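Dellia extends play dough and small tableware range for nurseries and childminders

Erkberg, September 18, 2023

Dellia, the play materials supplier based in Erkberg, has revised its modelling dough and pretend tableware range for early years settings. The new range goes on sale in January and replaces the two separate catalogues the company has issued until now. It covers soft modelling materials, round bowls in pastel colours, small cups and caps, and washable table covers.
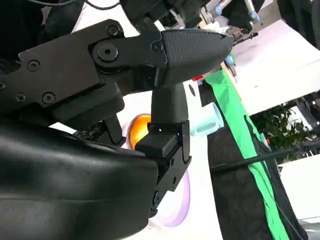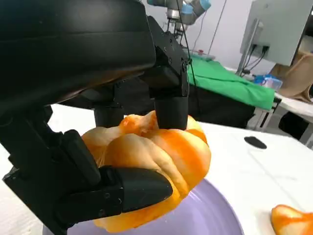
The change follows a review of how settings order and store modelling materials. Dellia received 111 written replies from nurseries, childminders and after-school clubs. The most frequent request was for bowls and dough to be supplied together, in sizes that match. Under the old catalogues the dough was sold by weight and the bowls by diameter, and customers had to work out for themselves which portion fitted which bowl.

Each dough portion in the new range weighs 700 grams and is packed in a resealable tub. A portion can be divided between several children or kept whole for kneading. The dough is offered in single colours and in marbled mixes. Marbled portions will blend towards one shade with use, and the printed guide supplied with each tub now states this on the first page.

The bowls are moulded in one piece with a rolled rim and no handles. They stack when empty and can be washed by hand or on the upper rack of a dishwasher. Lavender joins the colour list as a standard shade, having previously been available only to special order. Cups and caps in light blue are supplied loose and may be used as cutters, moulds or pretend crockery. Settings caring for children under three should check the size guide before ordering, as the smallest cups are intended for older age groups only.

Table covers are supplied in white as standard. A plain pale surface was preferred by most of those who replied, mainly for ease of spotting leftover scraps at the end of a session. The covers can be cut to length with household scissors and wiped down with warm water and mild soap. Dough left on the cover should be allowed to dry and then lifted with a flat scraper. Rubbing it while soft tends to push it into the surface.

Storage advice has also been rewritten. Tubs should be kept closed, out of direct sunlight and away from radiators. Dough that has become stiff can be restored by kneading in a small amount of water — no more than a teaspoon at a time — and resting it in the closed tub for 2 hours. Dough that has picked up grit, hair or food should be thrown away.

Dastamitz will handle warehousing and delivery from its existing depot. The first production run consists of 1,597 sets, each containing dough, bowls, cups and one table cover. Separate items can be ordered once the first run has been dispatched. Sekiguchi, which supplies the moulds for the bowls and cups, will continue in that role under its present contract.

Customers holding stock from the earlier catalogues may go on using it. The old bowls and the new ones share the same base but differ slightly at the rim — they should be stacked separately. Replacement lids for the previous tubs will remain on sale while supplies last.

Price lists, size guides and cleaning instructions are available from Dellia on request. Trade orders should be placed through the Dellia order desk in Erkberg. Delivery enquiries for orders already placed should be sent to Dastamitz, quoting the order number and the delivery postcode.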